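Plodo: where the software has got to
Report to Drirska, for the grant period ending in April

Hello all. A shorter one from me this time, as most of what you asked about last time was the numbers and they're finally worth showing!

We now have 2,945 hand-held gripper recordings on the server, and 1,921 of them get through the cleaning step with no help from me. The rest mostly fail at position tracking, where the software loses its place for a moment and then can't join the two halves of the path back together. I've changed it so that it tries again from the far end and works backwards, and that has saved 277 recordings I'd have thrown out in the autumn (they're already in the 1,921, so please don't add them on).
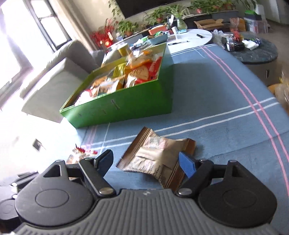 The other big job was the grip labeller. It used to decide a grasp had started when the fingers stopped moving, and with soft packaging that's hopeless – the fingers keep creeping inwards long after the thing is held. Guoqing Ren rewrote it to look at the finger gap and the movement of the item together, and I'm really pleased with it. It also runs overnight on the old Erance machine, so we can put off buying the new one.

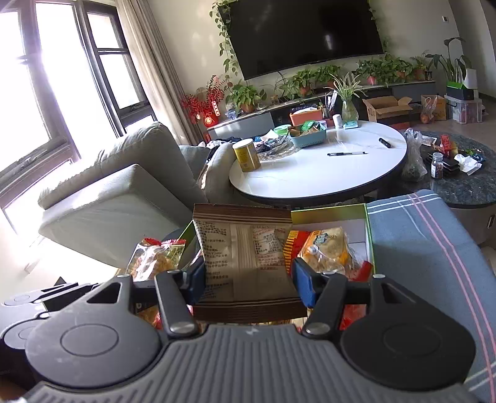
Perception is where I'd like to spend more of the next period. The item tracker likes big plain shapes and we keep giving it snacks. A packet held upright over the box with its ingredients and nutrition table facing us is a lovely target, full of tiny print to lock on to, but the clear bags underneath give it very little and it tends to merge neighbours. Nguyen-Tran have offered us their segmentation tool to try, and I'd like to say yes.

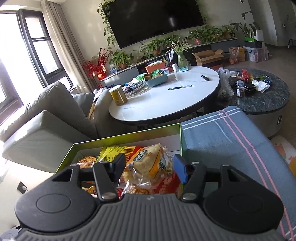

Planning is behind, I'm afraid. The planner can pick an item and a drop point, but it still takes 7 seconds to do it and I promised you two. Most of that goes on checking paths it will never use, so I'm fairly hopeful. I'll send the new timings over as soon as the rewrite is in, along with the tidied-up code for the labeller.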